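Setting up the Treltus two-arm kit for a first tabletop task

The Treltus kit ships as two arms with parallel grippers, a head camera, a control box and a bag of hardware. Allow an afternoon. We did ours at the Pramville shop with the version 6 software and a borrowed laptop.

What you need

A sturdy table, a dark cloth that covers it, a hex key set, and a few household objects. Leave the sample blocks in the box for now. They are too easy to tell you much.

Step 1. Mount the arms

Bolt one arm to each side of the table. Tighten all the base bolts by hand, then go around again with the key. Route the cables away from the middle of the work area.

Step 2. Power on and home

Switch on the control box and wait for both arms to report ready. Press Home. Ours took 22 seconds. If an arm stops partway, turn it off, move it clear by hand and start over.

Step 3. Lay the cloth

Pull it flat. Small creases are fine, but a thick fold can tip a light object. A matte cloth works better than a shiny one.

Step 4. Check the grippers

Open and close each one 9 times from the Tools menu. Both should stop at the same width. If they don't, run Calibrate Grippers and repeat.

Step 5. Place the objects

Put one object in front of each arm with clear cloth between them. For a first task we like moving a stick from a holder to a bowl. Stand the stick so its top is well above the rim, and keep the bowl a little closer to the camera. Open both grippers before you start recording.

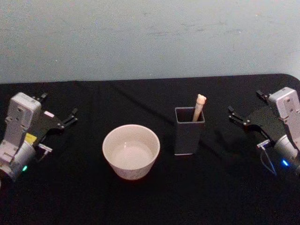

Kedir Birhane: I followed this with the older control box and the Home button is under Setup, not on the main screen. Also, step 4 failed for me until I updated the gripper firmware.

Thanks, we have not tried the older box. The firmware update is on the Treltus downloads page.

Step 6. Record

Press Record, run the task by remote control at half speed, and press Stop with both arms clear of the objects. We kept 13 runs before trying playback. Delete any run where an object fell over.

Last updated May 28, 2021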